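The green lid and the grey mat – three pictures from the long table

My name is Pao-chu Cheng and I keep this small gallery for the people of Brimolness who like to see plain things on plain surfaces. The earlier pages were about cups and about string. In this one the subject is a round green lid, and the dark grey mat it lies on.

I write in English because the readers of the Plodholm newsletter asked me for it. Please forgive some stiff sentences, it is my third language and I learned it mostly from manuals and from the radio.

The mat is a kind of surface I have wanted to show for a long time. A dark grey ground is very kind to colour. On pale wood a green lid is only a lid, but on the grey it becomes the first thing your eye goes to, and you begin to notice the rim. I also like how tape looks at the corners of a mat. My uncle Kuo taught me to tape drawing paper with two strips crossed over each corner, and to press from the middle of the cross outwards with the thumbnail. He said that one strip is a promise and two strips is a contract. I still do it in this way at home, for paper and for cloth.
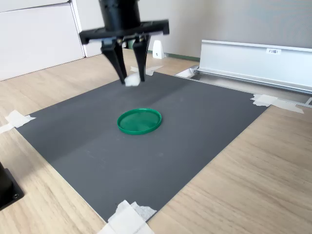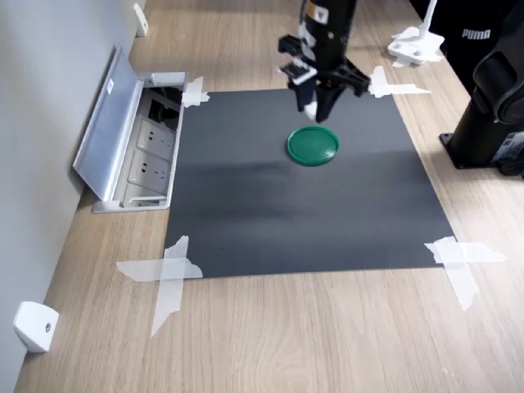
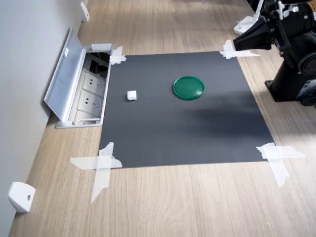 The green lid on the dark grey mat. In the last picture the small white cube is lying to the left of it.

The first picture is my favourite for the surface. There are pale scuffs and specks all over the grey, and beside them the inside of the lid looks very smooth. The second is better for the colour of the wood, with its fine grain, and for the shine along the edge of the lid.

In the third I like the distance between the lid and the cube. The cube has soft edges, maybe it is foam or sponge, and it is so small that the lid seems to be a big object. When I printed this one for the Zeltilau room I made it in grey tones first, and it lost everything – the green is needed. The second print is in colour and hangs beside the door, a bit low, so that children can look at it too.

The next page will be about buttons and is planned for June. If you have a favourite button you may bring it on a Monday.

Contact: Pao-chu Cheng, Brimolness | All pictures and text copyright of the author | Back to top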